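The Slow Physics of a Wrapped Lunch

Aluminum foil is a poor insulator. Its thermal conductivity is high enough that a sheet of household thickness offers almost no resistance to heat passing through it, and a cook who wraps a hot item in one layer has done little to slow conduction. Yet foil-wrapped food stays warm longer than bare food, and the reasons are worth setting out, as most packaging advice given to small caterers gets at least one of them wrong.

A hot item on a counter loses heat by four routes. It radiates to the surroundings. It warms the air next to its surface, and that air rises and is replaced. It conducts into whatever it is resting on. And it loses water, which carries away a large amount of energy as it evaporates. In an unwrapped tortilla or flatbread, evaporation dominates the first several minutes. Foil stops most of it at once, provided the seams are folded and the ends are closed.

Tumaini Mrema spent four years as a process engineer at Bornetti, a maker of chilled sandwiches, before moving to contract testing for lunch vendors. Her bench is simple: a probe thermometer, a scale that reads to a tenth of a gram, a controlled room and a stack of data sheets. The scale matters more than the thermometer. "If you weigh the item at the start and again after an hour, you know how much water left, and the water accounts for most of the early cooling," she said. "People want to talk about the shiny side. I want to know whether the ends were folded."

The shiny side question can be dealt with quickly. Foil has one bright face and one dull face because the final rolling pass is done with two sheets together, and the faces in contact with each other do not touch the polished rollers. Both faces are poor emitters of thermal radiation, and the difference between them is too small to matter in a kitchen. Either side can face out.

The low emissivity does matter as a whole. A bare food surface radiates nearly as well as a black one. Wrapped in metal, the same item radiates a small fraction of that. The gain disappears if the foil is covered with a printed paper sleeve, as paper is a good radiator, although the sleeve adds a layer of trapped air that partly makes up the loss. Vendors who switch from plain foil to foil and paper therefore see a smaller change than they expect in either direction.

Air is the real insulator in any of these arrangements. Foil pulled tight against a smooth surface traps very little. Foil that has been crumpled and then wrapped holds pockets between the metal and the food, and each pocket adds some resistance. Two layers with a gap between them perform better than two layers pressed together. The insulated sheet sold to the trade, a thin foil bonded to tissue or to a honeycomb paper, is designed around this fact. Mrema tested one such product, Wetance, against two plain sheets of the same total weight, and found the bonded sheet ahead for the first half hour and the two equal after that.

Moisture is the cost. Water vapor that cannot leave condenses on the inner face of the metal, runs to the lowest point and soaks into the bread. The crust or tortilla softens, and in a long hold the bottom seam can fail. Filippos Xenos, who runs a counter called Were near a hospital entrance, rests each roll on a wire rack for a minute before wrapping. He gives up some heat and gets a dry exterior in exchange. He sold 322 rolls in the first week of June and had complaints about two, both for sogginess, both held past the time he recommends.

That holding time is the subject on which caterers and inspectors most often disagree. The interior of a dense roll cools slowly, and the outside can feel cool to the hand while the center is still warm. A warm center is the condition in which bacteria grow, so the slow cooling that a customer values is the same slow cooling that limits how long the item should be kept out. A wrapped roll should be held hot in proper equipment, eaten soon, or chilled promptly. For chilling, the wrap works against the cook. Smaller portions, spread out with space between them, cool faster than a stacked tray.

Declan Kettle audits catering sites and has a low opinion of the towel-lined box. His objection is that it is used with no record of the temperature at loading. A box filled with items straight from the griddle will hold them well. The same box filled with items that stood on a counter for 10 minutes starts from a much lower point, and the person opening it at noon has no way of knowing which box they have. He asks sites to log one probe reading per batch at loading and one at service.

The surface under the food is often ignored. Metal counters draw heat out of anything placed on them, and the foil, being a good conductor, spreads that loss along the whole contact area. A folded cloth, a wooden board or a sheet of corrugated cardboard under the item interrupts the path. In Mrema's trials the board had a larger effect than a second layer of foil, at no recurring cost.

Cost is where Zatar enters the discussion. The firm supplies precut sheets in boxes of 2000 and has a range of thicknesses. Rhodri Sayce, who handles its technical inquiries, reports that most callers ask for the heaviest gauge in the belief that it keeps food hotter. It does not, to any degree that can be measured at lunch. Heavier foil resists tearing at the folds, and a tear lets vapor out. For a soft roll with no sharp edges, the lighter sheet does the same job.

Recycling is less settled. Clean foil can be recycled in many places, but small pieces fall through sorting screens, and foil bonded to paper is usually rejected. The usual advice is to wipe the sheets and press them together into a ball before they go in the bin. Where a sheet carries a lot of grease or melted cheese, it belongs with the trash.

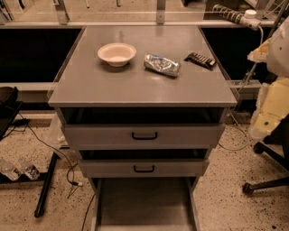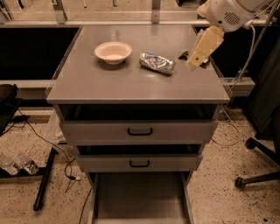 A foil-wrapped item and a shallow bowl on a gray metal cabinet.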